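Towel day, and a few thoughts on folding

August 2019

I finally did it! I pulled every single towel out of the linen closet, the good ones and the ratty ones and the beach ones that still shed sand from our February trip to Galtovley, and went through the whole pile. It came to 12 bath towels and I don't even want to talk about the washcloths. We are two people. How does this happen?

So I've been folding. I love folding, I always have. My aunt in Breden taught me when I was small enough to stand on a chair to reach, and she did everything in thirds, long way first, then across. You smooth it with the flat of your hand before each turn and the edges just behave. 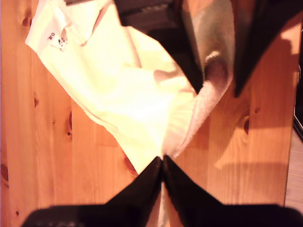 The trouble with thirds is that our shelf at the Fincombe house is so shallow. A towel folded my aunt's way sticks out past the edge and the door won't shut (I have lived with a door that won't shut for 4 years, please be impressed). This time I tried halves, then halves again, then a loose roll, and oh, it fits! It fits with room for the soap basket!

I should say something about doing this on a table. I used to fold on the bed, and the bed is too soft, everything sinks and you end up with a lumpy bundle. A good flat pine top is a dream. You can push the creases out toward the edge and line a hem up with the planks — so satisfying.
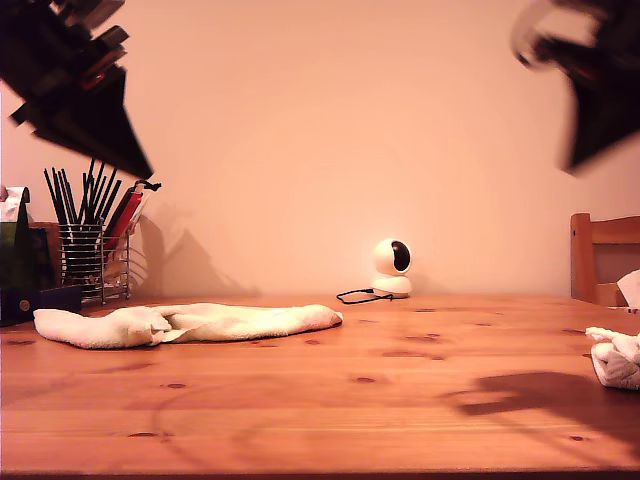

Knotty pine, pens at the ready, a couple of faint ring marks.

Now, fluffy towels. They are the hardest to get neat and I would not trade them for anything. The trick I've landed on is to find the flat woven band near the end and work from that, as it holds a line when the fuzzy part won't. Shake it out first, hard, a good snap or two. Then lay the band straight and let the rest follow.
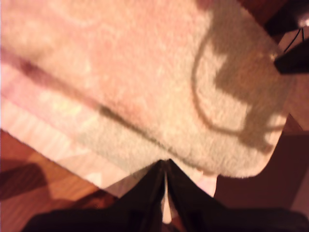

I also gave up on vinegar in the rinse. Wanda Lindgren left a comment on my sheets post saying she just uses half the detergent and an extra spin, and I've been doing that since spring. Much softer! Thank you, Wanda.

Final tally: the thinnest ones went in a bag for the animal shelter, two got cut up for rags, and the rest are rolled and on the shelf. The door shuts. I have opened and closed it more often than I needed to.

Pillowcases are next, and I'm still hunting for the mate to the striped one.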